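Funinura opens registration for its October clothing swap

Vītola, 19 April 2021 — The neighbourhood association Funinura is pleased to announce that registration is now open for its fourth clothing swap, which will be held in October at the Stetby hall. At the last swap, 3,027 pieces of clothing changed owners.

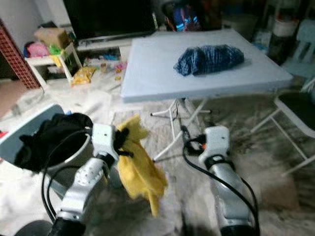

This year the hall will have 66 tables, and for the first time there is a separate corner for winter coats and children's boots. The local printer Inent is giving the paper labels at no cost.

How to take part:

Register at the Stetby library desk or by telephone. There are 200 places for each session.

Bring up to nine pieces, washed and without holes. Underwear and swimwear are not accepted.

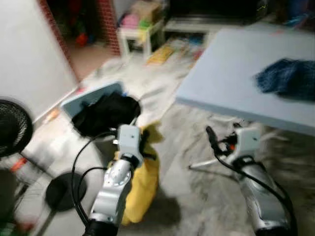 Receive one token for every piece we accept. A token has the same value for all clothes, whatever their colour or label.

Tokens from earlier swaps stay valid. Many families keep them for the colder season — we ask only that they are shown at the entrance.
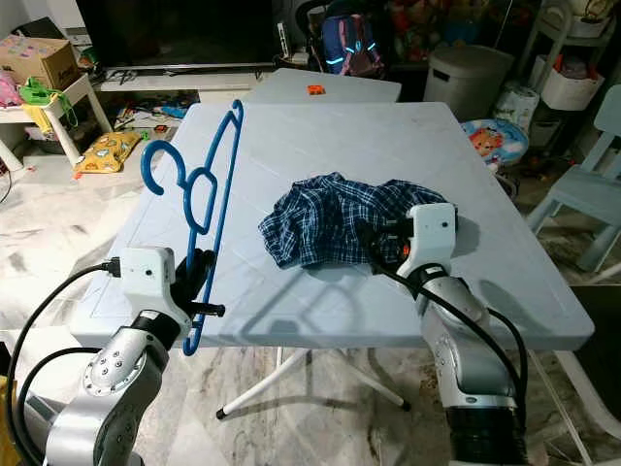 What happens with clothes that are left at the end?

They are sorted the next morning and offered to two charity shops in the region. Pieces in poor condition go to textile recycling.

Funinura is also looking for helpers who can sew on buttons or repair a zipper during the day. 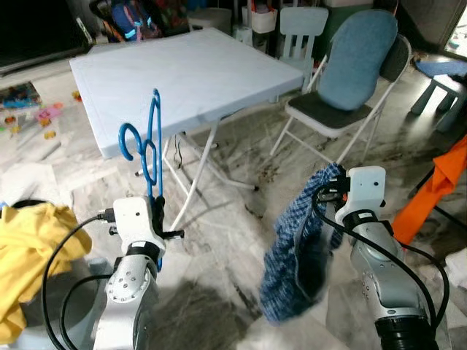
Helpers receive lunch and three extra tokens. Please mention it when you register, and tell us which session suits you. The registration closes when all places are taken.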